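Category: Group News > Meeting Notes
Posted in March by the Winness minutes-taker
4 comments | 15 shares

Winness Allergy and Sinus Support Group - notes from Thursday's meeting

I took the notes again, so if your brilliant point is missing, put it in the comments and I'll add it. We started at 7 and had 12 people, two of them new (welcome! please come back!).

Notes from last time were read and approved with one fix. I had written that the Pai Street pharmacy closes at 5 on Saturdays, and it's Sundays. Sorry to whoever drove over there.

Main topic: daytime and nighttime allergy pills. The pharmacist from Plorkance Drugs came back to talk us through it, and I scribbled as fast as I could. The older antihistamines, like diphenhydramine, make a lot of people sleepy, and the grogginess can hang on into the next morning. Loratadine and fexofenadine are much less likely to do that. Cetirizine sits somewhere in the middle - plenty of people feel fine on it and some of us (me!) could nap on a park bench. She also said to read the label on anything marked "PM" or "cold and flu," because you can end up taking the same kind of drug twice without meaning to.

Somebody asked about fruit juice. Fexofenadine should go down with water, as grapefruit, orange and apple juice can all cut how much of it your body takes in. I had been having mine with orange juice for two years, so that was a fun moment for me. Half the room wrote that one down.

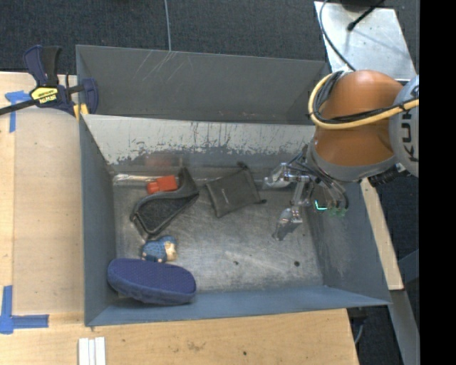 Nasal sprays came next, and this part ran long. The steroid sprays need regular daily use and can take several days or more to get going, so giving up after two tries doesn't tell you much. Decongestant sprays work fast but shouldn't be used for more than three days or so, or the stuffiness can come back worse. One member said the inside of her nose felt like the floor of that metal bin, all scratched and blotchy, and the pharmacist told her to aim the nozzle a little outward, away from the middle, and to see her doctor if it keeps up or bleeds. We all practiced our aim with the caps on. Very dignified.

Anyone with high blood pressure, glaucoma or prostate trouble should check with a doctor or pharmacist before picking up a decongestant or one of the older antihistamines. She said that twice and asked me to put it in the notes, so there it is.

Money: we have $200 in the account. We agreed to spend 15 of it on printing the medicine list cards (the wallet-size ones, front and back). A motion to buy a better coffee pot was put off again - I voted for the coffee pot, for the record.

Spring walk: we're still doing the Skastuditz trail, but we moved it to late afternoon on account of the pollen. Bring water and sunglasses, plus your rescue inhaler if you have one. I'll post the parking details once I hear back from the park office.

To do: I'm asking Plorkance Drugs if we can get the handout in larger type. The card order goes in next week, so send me any changes before then.

We wrapped up at 8:30. Next meeting is the same room, same time, and the topic is saline rinses and what kind of water is safe to use in them.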